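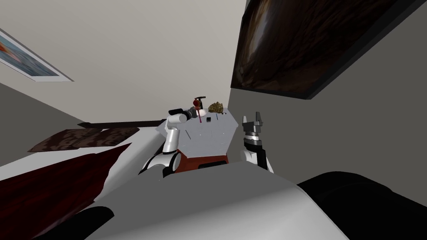
Catevari Watercolor Circle – Minutes of the Monthly Meeting

Date: May 21, 2018
Place: Upstairs room, Krasniqi Hall
Chair: Jawad Sandhu
Minutes: Bujar Ivanov
Apologies: received from the members away on the coast trip (we want to see those sketchbooks!)

Opening

Jawad opened the meeting and welcomed everybody, including the new faces from the beginners' evening class. It was lovely to have the back rows filled. Last month's minutes were read and accepted with one fix: the paper on trial was cold press, not hot press. Bujar apologized to the paper.

Matters left over from last month

The sink. The hall has replaced the tap and it no longer sprays sideways. Big cheer for this. Please still rinse brushes in the buckets first and pour the buckets down the outside drain, as agreed with the hall in the winter.

The lending box. Most of the borrowed books have come home. The one on painting skies is still out and there is a waiting list for it, so if it's under a pile at your house, please bring it in.

Easels. The wobbly ones have new wing nuts. They were tested during the coffee break by leaning on them, and all stood up to it.

Money

The balance stands at $379 after paying the hall up to the end of June. Jawad was delighted with how well the card sale did, especially the little bird cards, which went before lunch. The meeting agreed to spend part of the balance on a full-sheet pad of heavy paper for shared use, cut down as needed. A suggestion to buy a second hair dryer was also approved, on the understanding that only one is run at a time on the corner outlet. Anyone who was here in March will remember the fuse.

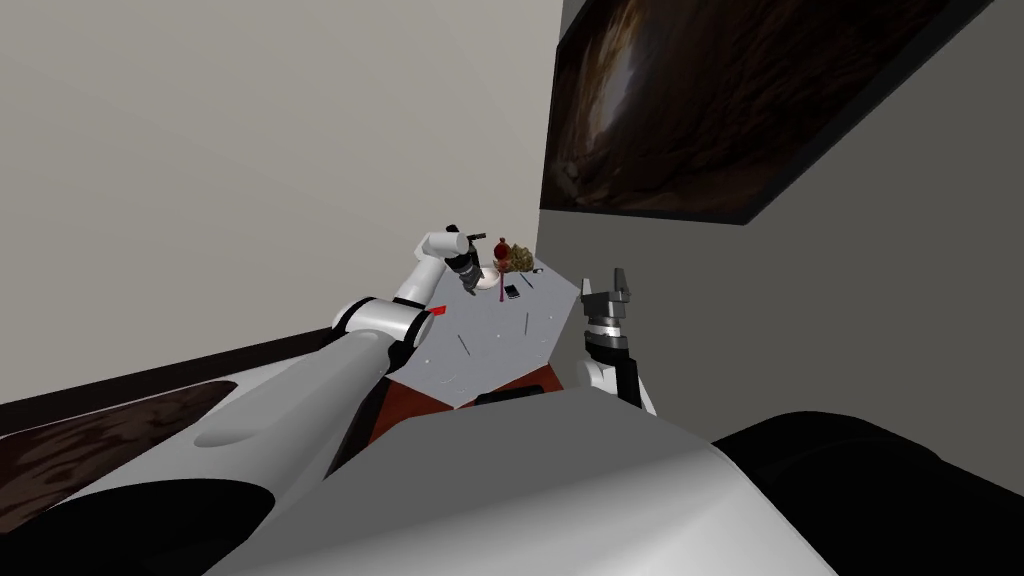
Credit: Bujar Ivanov / Ovidow

Outdoor painting days

The first outing was a joy from start to finish. We painted at the mill pond, the wind stayed down, and the reflections were so good that several members never looked up at the actual trees. Washes dried very fast in the sun, and the talk on the way home was mostly about how to keep an edge soft when the paper won't wait. Tips gathered: wet both sides of the sheet, work in the shade of your own hat, and mix twice as much color as you think you'll want.

The next outing will be to the orchard behind the Skanico road. The owners have very kindly said yes again. Bring a folding stool, water in a bottle with a proper lid, and something to sit under. Cars share the lane with tractors, so please park on the grass side and leave the gate how you find it. If it rains we will meet in the packing shed and paint crates and ladders, which a few people said they would like better anyway!

There was a good long discussion about whether to critique on the spot or wait for the next indoor evening. Waiting won by a comfortable show of hands. People like to sleep on a painting before they hear about it.

Summer show

Dates are settled with the hall and we have the big room and the corridor. Each member may enter up to 6 paintings, framed or mounted, and small works can also go in the browser racks. The printer will run 600 flyers for us, and Bujar needs the wording by the next meeting. The draft says "A Summer of Watercolor." Other ideas were "Wet on Wet" (laughed at, then liked, then dropped) and "From the Pond and the Orchard," which may become the title of the corridor display.

Entry forms were passed along the rows. Please print the title in capitals. Last year "Dawn, Low Tide" became "Dave, Low Tide" on the label, and the painter has asked us to get it right this time, although it did sell.

Jawad asked for help with labels, hanging, the tea table and the front desk. All four now have names beside them, and the tea table has more than it can use.
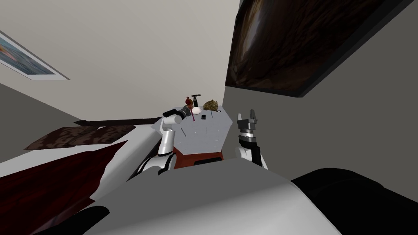
Framing took up most of the second half of the evening, and rightly so, as it's the question the newer members ask most. Jawad's advice is to pick the frame for the painting first and the wall second, and to lay a few corner samples against the paper in daylight before paying for anything. Quiet colors do well with a quiet edge. The light gray frame around the blue and pale orange picture suits it nicely, and the thin black one on the dark brown swirling piece across from it gives a firm line without adding any weight. Wide mats were praised for small paintings. Colored mats had one loyal defender, who promised to bring in proof.

On glass, the feeling was that plain is fine for the show, and that the non-reflecting kind can wait until you have a painting you can't bear to see your own face in. Backs must be taped, and cord must be used in place of wire, as the hall's hooks chew through wire.

A framing evening will be held before the show. The mat cutter will be out, with fresh blades and somebody standing by who knows how to use it. Bring offcuts if you have them. It was such a happy, messy night last year that Bujar would like it to be a regular thing.

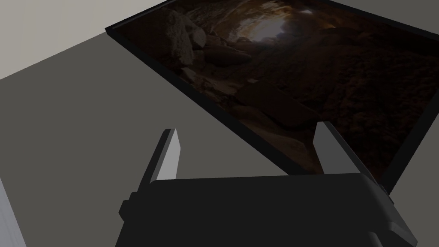

Ready-made frames are allowed too, and the meeting was keen for that to be said out loud. A good painting in a secondhand frame looks like a good painting. The thrift store by the station sells them very cheaply, and a coat of paint covers a great many sins.

Demonstration: granulating colors

Jawad gave a short demonstration of ultramarine and burnt sienna on rough paper, tilting the board so that the grains settled into the dips. The gasp from the front row was well earned. He then did the same mix on smooth paper and it was quite flat, so everyone could see how much the surface matters. Members tried it for themselves and the results were pinned up over coffee. Some wonderful storm clouds came out of it, a few of them on purpose.

Any other business

The brush order goes in next week. Add your name to the sheet if you want a size 8 round, as the price drops when we buy them together.

A member asked if children may come along to the orchard. Yes, please, with an adult and old clothes.

Next month's subject to try at home is "something on a windowsill."

Actions

Jawad: confirm the orchard with the owners, buy the heavy paper and the hair dryer.
Bujar: flyer wording, entry forms, book the mat cutter.
Everyone: titles and sizes in by the June meeting, and keep painting!

The meeting closed with thanks to Jawad for the demonstration and to whoever made the lemon cake.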